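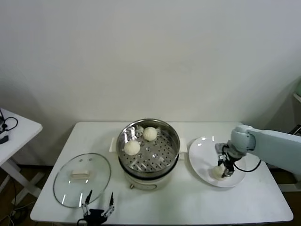 Bun duty at Hedico: one gripper works over the plate while the other waits by the lid.

Moving a steamed bun on to a plate takes a hungry person a second or so and no thought. At Hedico, where they collect demonstrations for a kitchen robot they call Dretora, the same job has been done 641 times, and Zinash Adugna would like more.

Adugna runs the collecting side. An operator guides the arms through the task, the joint positions and the camera pictures are saved together, and the result is called an episode. Feed enough episodes to the learning system and it should, in theory, work out how to serve a bun by itself. I have been hearing "in theory" from robotics firms for a good many years now, usually shortly before being offered a coffee.

"People want to see the robot cook," she told me. "We're not there. We're at putting things on plates, and we want to be very boring about it."

Boring it certainly is. The operators, Haiyan Xue and Hongjun Xue (no relation, and tired of being asked), swap over after every 38 episodes. Between episodes the buns go back, shifted a little, so that the machine doesn't simply learn one path through the air. I asked how much shifting was enough. Haiyan Xue said it was a matter of feel, which struck me as an odd thing to find at the bottom of a system meant to replace feel with data.
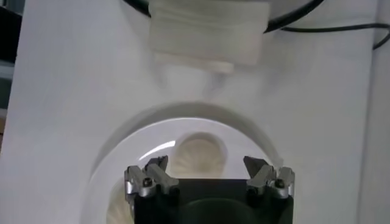

The view from the wrist: a white bowl, a folded cloth beyond it, and fingers spread wide.

The wrist cameras are what the team is proudest of. A camera on the head sees the whole table but loses the fine detail when the arm gets in the way. One at the wrist goes wherever the gripper goes. It also sees a great deal of gripper. Much of what the system is given to study, then, is its own hand, and Jingyi Jin, who trains the models, admits that an early version appeared to pay more attention to the position of its fingers than to the food.

That was in December. The version I was shown results for is better. How much better depends on who is counting. Hedico's own tally gives a success whenever the bun ends up on the plate. Jin marks down any run where it lands on the rim, or where the fingers leave a dent you wouldn't want to be served. By her reckoning nearly a third of the successes go missing.

I prefer her reckoning. I'd also like to see it tried in another kitchen.

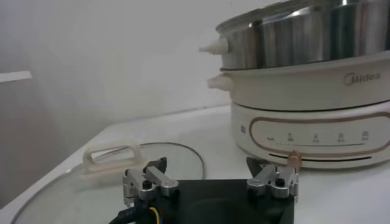
A cooker with its lid off is a friendly thing to meet on a clean worktop. Mine at home is wedged between a toaster and a wall, and the lid goes wherever there is space, quite often the floor. Put the same question to Adugna and she says variety comes later, once the basic motion is sound. Gunther Brinkmann, who used to build packing lines and now advises firms thinking of buying this sort of thing, has heard that one before.

"Later is when the money has gone," he said. "Start with the mess. If it can't learn from the mess, I'd want to know now."

Adugna's answer is that a learner given mess from the start learns very little, and that 3 months of tidy examples have taught her team which mistakes matter. She may be right. There is a second site planned at Drirnley, with different tables and different crockery, and the episodes from there will be mixed in with these. Jin expects the scores to fall at first. She has asked that they be published anyway, and Hedico has yet to say whether they will be.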